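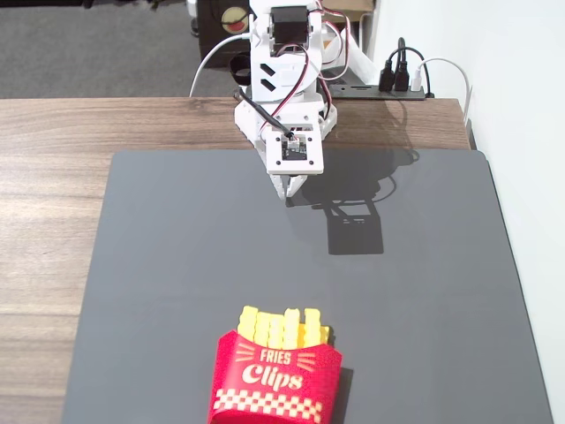 Week 6: Licensed Merchandise and the Pop Act

Bring the Zenholm packet to class. If you left it on the bus, there are spare copies in the tray outside the department office, minus page 16, which the copier ate.

Last week we got as far as the fan club. The fan club sells belonging, usually once a year and by mail. Merchandise sells the same thing by the piece, and this is where the money gets interesting and the lunchboxes get ugly.

Some terms first, as they will be on the midterm.

License: permission to put a name, face or logo on a product. The act (or whoever owns the act's name, often a different party, see Week 3) is the licensor. The company making the pillowcase is the licensee.

Royalty: the licensor's cut, normally a percentage of the wholesale price. Students write "retail price" on this question every single year. Wholesale.

Minimum guarantee: what the licensee owes even if the pillowcases stay in the warehouse. It is usually paid as an advance against royalties.

Approval: the licensor's right to look at a sample and say the nose is wrong.

Sell-off period: the time a licensee gets after the contract ends to clear leftover stock. You have seen sell-off periods. They are the bin by the register.

The Zenholm case

Zenholm was a five-member vocal group with two hit singles and a cartoon. Its management signed with Bidel, a toy maker, for a line of dolls. Read the contract summary before the correspondence, or you will side with whoever wrote the angriest letter.

Bidel needed finished sculpts in November to have dolls on shelves for the following fall. Zenholm changed haircuts in March. All of them, on the same afternoon, for a video. The approval clause let management reject any doll that was "not a current likeness," and management did, four times. Bidel argued that a doll approved in November stays approved, whatever happens to the bangs.

Then one member left. The contract licensed "the group," and it had no schedule of names. Was a box of five dolls still a likeness of a group of four? Bidel thought so, having already made them. The departed member's new lawyer had another view. Page 9 of the packet has the settlement terms, and they are short.

For discussion:

Who should carry the risk of a haircut? Try drafting the clause yourself before you answer. It is harder than it looks to define hair.

Why would management accept a lower royalty in return for a larger minimum guarantee? Think about how long they expected the act to last, and what that says about their faith in the music.

The Rultby numbers

Rultby is the duller case and the more useful one. Rultby was a solo act with a small, loyal audience, and the licensee was Dimitriou, a stationery company. Dimitriou made 1000 numbered collector's diaries and sold 973 of them at 40 dollars each, directly to fans, with no store in between. Work out gross sales, then explain why our definition of a royalty base falls apart when there is no wholesale price. Two paragraphs is plenty. I have received nine pages on this in the past and did not enjoy them.

Note that the unsold diaries were dated. A poster can wait for a comeback – a diary has until New Year's Eve.

Reading for Week 7: the chapter on tour merchandise, skipping the section on foam fingers unless you feel strongly about them. The quiz covers the five terms on this handout and the difference between a licensor and a manager.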